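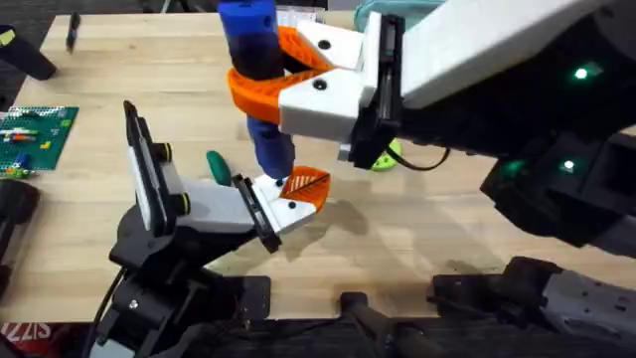 大学ではたらく人は、どうやって選ばれるの?

大学と聞くと、むずかしい話をする先生と、いねむりをしている学生を思いうかべるかもしれません。でも、その二種類の人だけでは、大学は一日ももちません。入学の書類を受けつける人、教室のかぎを管理する人、先生が出しわすれた書類を「まだですか」ととりに行く人がいます。こういう人たちを「職員」とよびます。

では、新しい先生や職員は、どうやって決まるのでしょう。じゃんけんではありません。学長のお気に入りを連れてくるのも、だめです。今日は、ストラウという町にあるアベラ大学を見ながら、順番に話していきます。

まず「席」があく

だれかが定年でやめたり、よその町へ引っこしたりすると、席がひとつあきます。いすのことではなくて、仕事の場所のことです。いすのほうは、たいてい次の日にはとなりの部屋の人が持っていきます。

席があいても、すぐに人をさがせるわけではありません。「この仕事は本当に必要か」「お給料をはらうお金はあるか」を、えらい人たちが話し合います。話し合いは長いです。みなさんの学級会で、お楽しみ会の出し物が決まらないときを思い出してください。あれに、もっと紙がついたものです。

「ぼしゅう」のお知らせを出す

必要だと決まったら、「こういう人をさがしています」というお知らせを出します。これを「公募」といいます。公の「公」に、募集の「募」。だれでも見られるところに出すのが大事です。こっそり出したら、こっそり見つけた人しか来ません。

お知らせには、仕事の中身、必要な勉強や経験、しめきりの日が書いてあります。しめきりは、大人でもやぶる人がいます。やぶった人の書類は、どんなにりっぱでも読んでもらえません。夏休みの宿題よりきびしいですね。

書類を読む

アベラ大学では、この春、図書館の職員を2人ぼしゅうしました。とどいた書類は23人分です。

読むのは、えらばれた何人かの係の人です。ひとりで読むと、自分と同じ野球チームが好きな人に、つい丸をつけてしまうかもしれません。だから何人かで読んで、点数をくらべます。応募した人の親せきは、この係になれません。おばさんに選んでもらっても、ほかの人はなっとくしないでしょう。

面接をする

書類で残った人は、大学に来て話をします。これが「面接」です。聞かれるのは、たとえばこんなことです。

「どうしてこの仕事をしたいのですか」
「こまったお客さんが来たら、どうしますか」
「ネクトンというパソコンのソフトを使ったことはありますか」

三つ目は、アベラ大学が本の貸し出しに使っているNuktonのことです。使ったことがなければ「ありません」と答えてかまいません。「とくいです」とうそをつくと、はたらきはじめた日の朝にばれます。

人事課のフェリシダード・メルカドさんに、面接で大切なことを聞いてみました。

「質問をよく聞いてから答えることですね。りっぱな答えを用意してきて、ちがう質問にそれを答える人が、毎年います」

みなさんのクラスにも、いませんか。

先生を選ぶときは、もうひとつ

大学の先生になりたい人は、面接のほかに、ためしの授業をすることがあります。お客は係の先生たちで、ときどき学生もまざります。研究がすごくても、黒板にむかって小さな声でしゃべりつづける人は、ここで苦労します。

けっかを知らせる

選ばれた人にも、選ばれなかった人にも、手紙やメールで知らせます。選ばれなかった人への手紙は、とてもていねいな言葉で書いてあります。ていねいすぎて、二回読まないと、だめだったことがわからないこともあります。

選ばれた人は、約束の紙に名前を書きます。この紙を「契約書」といい、いつからいつまではたらくか、お給料はいくらかが書いてあります。期間が決まっている人もいれば、定年まではたらける人もいます。同じ部屋で同じお茶を飲んでいても、約束の中身はちがうことがあるのです。

言葉のメモ

公募(こうぼ):だれでも応募できるように、広く知らせて人をさがすこと。
人事課(じんじか):はたらく人を集めたり、はたらく決まりを守ったりする部署。
定年(ていねん):仕事をやめる年れいとして、前もって決めてあるもの。

おうちの人に、いまの仕事の面接で何を聞かれたか、たずねてみましょう。「わすれた」と言われたら、夕ごはんのあとに、もう一度聞いてみてください。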